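August, evening

Got in just before eight and had the bench to myself for most of the morning. I wanted the grasp results settled before the end of the month and I think they nearly are, so I am writing this down while I still remember the order of it.

The question was whether the Tukeo policy does any better when it is trained on wrist views alone. Until last month we gave it both the wrist camera and the overhead one, and everybody, me included, took it for granted that the overhead view was helping. Then the overhead camera was down for a stretch and the runs done without it looked no worse. That could have been luck. So we agreed to do it properly: the same 444 demonstrations, two trainings, one with both views and one with only the wrist, and 100 trials each on the bench with things the policy had not met before.

The both-views version was finished last week. It failed 29 times out of the 100. Most of the failures were on handles. It would come down well placed over the body of a cup, then shut one finger on top of the handle and push the whole thing over. I marked these as "handle strikes" in the log. The rest were slips, plus a couple where it stopped short and sat there until the timer ran out.

Today was the wrist-only version. I spent the first hour on calibration, which was dull. The left finger was reading slightly open when it was closed, so I zeroed it again and repeated the check until it held. Then I put the start positions in from the sheet we drew up with the Driluritz people, so that their numbers and ours can be set side by side later. They run the same tests on a different arm and they are strict about start positions, which I used to find tiresome and now agree with.

I kept the wrist stream open on the second screen the whole time and saved stills from the approaches, with the fingers apart and the mug still ahead of them.

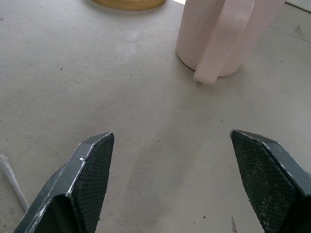 Does the policy need an overhead camera to pick up a cup by its handle? Going by today's trials it can manage with the wrist view alone, provided the handle is in view when the approach begins.

The second part of that matters. When I turned a cup so that the handle was behind the body, the wrist-only version had nothing to go on and went for the body every time, even when the body was too wide for the grip. The both-views version at least knew there was something round the back. I don't want this to get lost in the write-up. If we only report the total, the wrist-only training looks plainly better, and a reader would come away thinking the overhead camera is useless.

The total, for the record: 8 failures out of 100. I went through the log again after lunch because I didn't trust it, and it came to the same. The handle strikes have almost gone. My guess is that with both views the policy leans on the overhead picture for where to put the fingers, and the overhead picture is too coarse for the last bit of travel. I have no proof of this. One way to test it would be to blank the overhead view for the final part of the approach and leave it on before that. It needs no new demonstrations, only another training, so I have put it in the queue on Clatier to run overnight.

Wrote to Mészáros in the afternoon about the pads. Ours are due for replacement and I would like the new set to have the same mesh, or we will not be able to say whether a change comes from the training or from the grip. No reply yet. I will hold off fitting anything until the blanked run has been tested.

Other things. The log script still writes the time in the wrong column if a trial is stopped by hand. I fixed the rows myself again and should fix the script. I need to ask for a longer cable for the emergency stop, as I am reaching across the keyboard for it. Backed up the stills and the joint data before I left, and wrote the start positions for tomorrow on the sheet.

Home by seven. Soup and toast. Must check the queue before bed.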